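Packing and Storage Working Group
Minutes, 2022-08-23

Present: Uriel Magaña (chair), Heriberto Nava, Zyanya Becerra, Ewan Rakena (minutes)
Apologies: Hermenegildo Solís

1. Minutes of the previous meeting
Approved with one correction. Under item 4, "Dillmont shelving" should read "Dillmont cartons." Rakena to correct the filed copy.

2. Carton stock
Nava reported 232 cartons in the store, of which 114 are the small size. Some 200 will be needed before the end of February if the Civar orders continue at the present rate. The group agreed not to reorder large cartons for now. Small cartons will be reordered from Dillmont when the stock falls below one shelf.

Becerra asked whether plain cartons could replace the printed ones for internal moves. Magaña had no objection, provided the contents are written on two sides. Agreed.

3. Tape and labels
The Zwane tape lifts at the corners when applied to glossy printed surfaces. Becerra tried it on 11 cartons and had to retape most of them the next morning. It holds well on plain board. Nava will ask Esier for a sample roll of their wider tape. Until then, printed boxes are to be closed with the old stock from the lower cupboard.

Labels go on the side of a box - not on the top, where they are hidden as soon as another box is stacked on it. Magaña noted that this was agreed last year and has not been followed on the Civar shelves.

Action: Nava (sample roll), Becerra (relabel Civar shelves).

4. Boxes on the floor
Rakena raised the matter of boxes placed directly on the floor. The floor is mopped in the evening and the lower edges of cartons have softened in the past. Two options were discussed: pallets along the long wall, or a low rack beside the door. Nava preferred pallets on cost. Becerra pointed out that pallets would narrow the route for the hand cart, and that the rack could be emptied and moved for cleaning.

Decision: one low rack to be bought and tried beside the door. Pallets to be reconsidered if the rack proves too small. The blue-and-black box is to go on the rack with its printed top facing up. Solís to be asked for the rack measurements, which he took before his leave.

Action: Rakena (order rack), Solís (measurements).

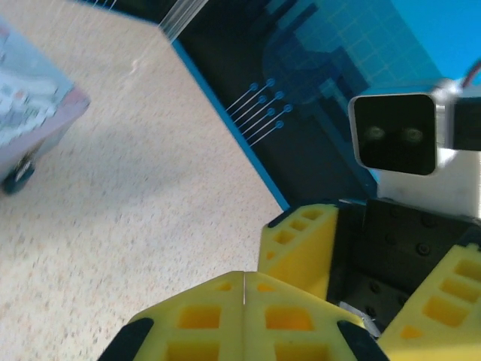 5. Other business
The key to the lower cupboard is to be kept on the hook inside the store door. Becerra has the spare.

Magaña asked that empty cartons be flattened on the day they are emptied. Agreed.

Next meeting: date to be set by Magaña once Solís is back.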